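Gwilliam: clothes on beds, version 2

README and data card

What is in the folder

Gwilliam is a set of 787 pictures from 131 visits to bedrooms, all of them about what happens to clothes once they land on a bed. Garments get spread out, bunched up, folded, or left where they fell. Each picture has a row in labels.csv with the state of the bed cover, the kind of garment if there is one, the state of the garment, and any small things lying on the bed.

The set was put together at Flurnmont and labeled by two people, Huw Probert and Thitima Rattanakul. I inherited it in July and wrote this card after going through the labels. Version 1 came with a one-page note calling the labels "clean and complete." I don't believe the first word and I have doubts about the second.

Columns

picture_id: unique within the set
visit_id: shared by all pictures from one visit
cover: flat, wrinkled, bunched, unclear
garment: jeans, shirt, towel, other, unknown, none
garment_state: spread, partly folded, folded, crumpled, none
small_items: free text, separated by semicolons
labeler: HP or TR

There is no column for time. Pictures within a visit are not sorted, and picture_id says nothing about what came first. If you want to claim that something went from crumpled to folded, you can't get that from here.

Sample pictures

All four come from one visit, and the labeling problems described further down can be found in them.

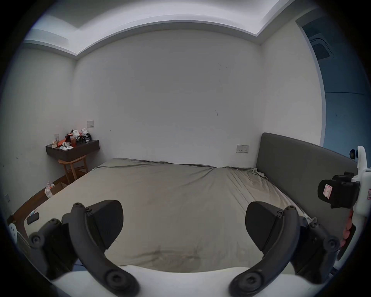

cover: wrinkled; garment: none; small_items: phone, face down, plus a small white object with dark dots
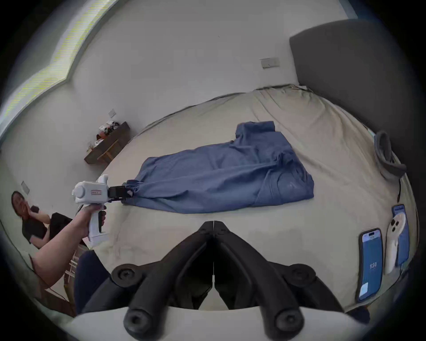
cover: wrinkled; garment: jeans; small_items: phone, face up

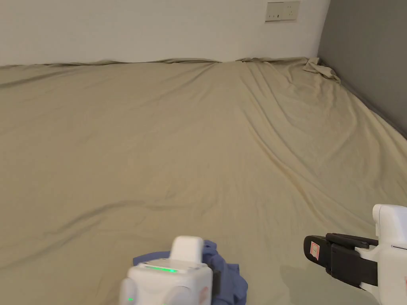 cover: bunched along the wall; garment: unknown, blue; garment_state: crumpled
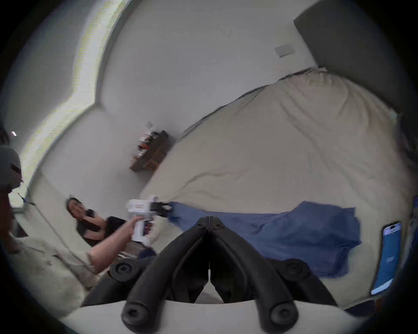

cover: wrinkled; garment: unknown, blue; garment_state: crumpled; small_items: phone, screen lit

Known problems

1. "Wrinkled" and "bunched" overlap. In version 1 the rule was that a cover is bunched if the cloth stands up off the mattress. Almost every fitted sheet does that somewhere. In the third sample there is a raised ridge along the far edge and a crumpled flap in the corner, while the middle lies fairly flat. Probert called it bunched and Rattanakul called it wrinkled. Both answers follow the rule as written, so I think the rule is at fault. We kept Probert's.

2. Sheet or duvet. Version 1 had a column for the type of bed cover, and I removed it. A beige cover with soft folds can be read as either one, depending on how much of the mattress edge shows. The two labelers disagreed on it often enough that I wouldn't trust a result built on that column.

3. Blue things. Jeans are easy when they are stretched out with the waistband folded over, as in the second sample. A handful of crumpled blue cloth could be a shirt, a towel or something else. The old labels guessed. I changed 418 rows across the whole set to "unknown" where I couldn't name the garment from that picture alone. Some people will find this too strict. They are welcome to the old file, labels_v1.csv, which is still in the folder.

4. Phones. A phone turns up on a lot of beds, and the old labels treated it as part of the laundry mess. It probably isn't. I moved phones to small_items and noted face up or face down where that could be seen.

5. "Partly folded." I left this in because people asked for it, but I have no idea where it starts. A pair of jeans with the waistband turned over might be the start of a fold or just how it dropped. Treat this value as weak.

Double labeling

Both labelers worked on the same 300 pictures. They matched well on whether a garment was there and badly on its state. I am not giving an agreement score for garment_state, as one number would hide the fact that most of the trouble sits in "partly folded."

What it might be good for

Checking whether clothing is present on a bed. Studying how bed covers wrinkle. Finding small belongings among bedding, if you check the free text first - spelling varies, and "phone" and "cell phone" both appear.

What I would not use it for

Anything about how tidy a household is. Anything about order or speed. Fabric type, which was never labeled. Counting garments in a pile, which was tried in version 1 and dropped.

Splits

Split by visit_id. The first release was split by picture, so the same bed and the same beige sheet showed up on both sides. Results from that split look better than they should. The Stetus and Jerkach reports both used it, and I would read their numbers with that in mind.

Corrections

Send the picture_id, the value you think is wrong, and what you would put there. "Looks off" doesn't help. Corrections to the cover column are held until the rule in problem 1 is rewritten.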